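Home Articles Food and drink Random page Log in

Tristthorpe loaf

The Tristthorpe loaf is a wholemeal tin bread from the village of Tristthorpe. It is made with coarse flour, water, salt and a little black treacle, and is left to rise overnight in a cool room. The crust is thin and the inside is close and slightly damp, so it keeps for several days.

The bread was first sold by the Roussel bakery, which took its flour from Vandwood mill. When the mill shut, the bakery changed to a finer flour and the loaf became lighter. The older kind came back when Ragnvald Torvik bought the shop and began grinding grain on the premises.
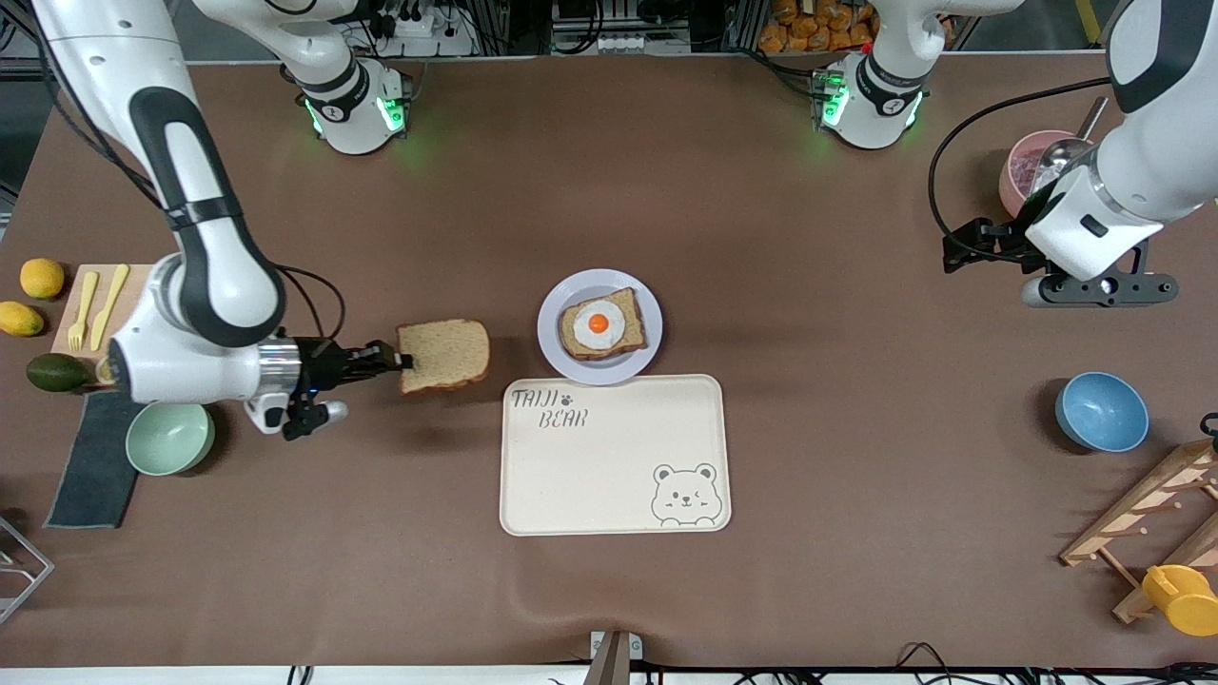
A slice of whole-wheat bread

A full batch is 18 loaves. Each is baked for a short time in a hot oven, then moved to a cooler one to finish. It is usually eaten with butter or hard cheese, and stale slices are used in a pudding with apples. In September the bakery also makes a version with hazelnuts.

Serving customs differ. In Tristthorpe the bread is cut at the table, while in Valluna it is sliced beforehand and brought out on a tray.

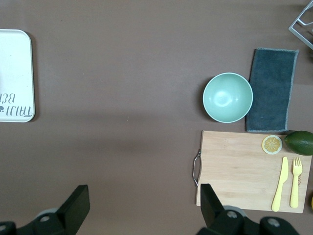

Debashish Dewan: The Valluna loaf has no treacle in it, so I would give it a separate article. My aunt's recipe used malt.

2 comments 3 shares

Last edited 27 Feb 2019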